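How I Sew Plain Lined Curtains (Without Losing a Whole Weekend)

Posted October 5, 2023 in Home Sewing

I put off making curtains for years. They seemed like so much fabric and so much measuring, and I live in an apartment with one decent-sized floor and a cat who thinks cotton is a bed. Then my neighbor Nelly Bedoya made a pair in two evenings and I got jealous, so I asked her to walk me through it. I've made five pairs since then and I've changed a few of her steps (sorry, Nelly!).

What you need

Curtain fabric, lining fabric, 3-inch gathering tape, matching thread, a long metal tape measure, pins, chalk, an iron, and a sewing machine with a fresh needle. I use a size 90/14 for most cottons. Skip the soft tailor's tape for the window. Mine had stretched by half an inch and I blamed my math for ages.

Measuring

Put the rod up first. Please! I've hemmed a pair to a rod that later moved up three inches and I'm still mad about it.

Measure the rod from end to end, not the glass. Double that number for fullness. My living room rod is 78 inches, so I needed 156 inches of finished width, or 78 inches per panel. You can get away with one and a half times the rod if the fabric is heavy, but thin fabric looks skimpy that way.

For the length, measure from the bottom of the rod to wherever you want the hem. Add 8 inches for a double 4-inch hem at the bottom and 3 inches for the top. Sill-length curtains are fine, whatever the magazines say, and if you've got furniture under the window they're a lot less trouble than floor-length ones.
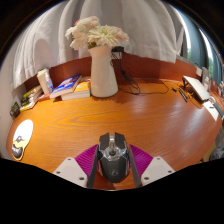
White fabric, soft gathers and a plain straight hem.

Washing and cutting

Wash the fabric before you cut it, and the lining too. Cotton can shrink a surprising amount. I dry mine the same way I plan to dry the finished curtains, then press it while it's still a bit damp.

Straighten one end by snipping the edge and pulling out a single crosswise thread. It leaves a little line you can cut along. This is slow and fussy and I love it. Lorraine Holroyd, who taught the evening class I took way back, used to tear her fabric instead, and that works on plain cotton if you're brave. I wouldn't try it on linen.

Cut your panels all the same length. If you have to join widths, put the half widths on the outside edges where they won't catch your eye. Cut the lining 3 inches shorter and 4 inches narrower than the main fabric.

The bottom hems

I do these first, before the lining goes in. Fold up 4 inches, press, fold up 4 inches again, press again, pin, and stitch close to the top fold. Lining gets a double 2-inch hem. Use a long stitch, and let the machine pull the fabric by itself. If you tug, you'll get ripples.

Want some weight? Tuck a drapery weight into each bottom corner before you close it up. Pennies in a scrap of cotton do the job too, though they rattle a tiny bit when you open the window.

Putting in the lining

Lay the main fabric right side up and the lining on top, right side down. Line up the side edges (the lining is narrower, so the main fabric will puff up in the middle, and it's supposed to). The lining hem should sit an inch or so above the curtain hem. Pin both sides and stitch with a half-inch seam.

Turn the whole thing right side out and lay it flat with the lining facing up. Shift it until you've got the same strip of main fabric showing down each side, then press those edges.

The top

Fold 3 inches of main fabric down over the lining and press. Pin the gathering tape a half inch below the fold. Knot the cords at one end and tuck that end under. Leave the cords loose at the other end so you can pull them!

Stitch along the top of the tape, then the bottom, both in the same direction. Going up one side and down the other makes the tape twist, and then you're sitting there at 11 p.m. with a seam ripper.

Pull the cords until the panel is the width you want, spread the gathers out with your fingers, and tie the cords in a bow. Don't cut them. You'll want to flatten the panels again on wash day.

Hang them up and leave them for a couple of days before you judge the hem. Mine always drop a little. If yours come out uneven, unpick the low corner and press it again before you restitch.

Next month I'm doing tiebacks.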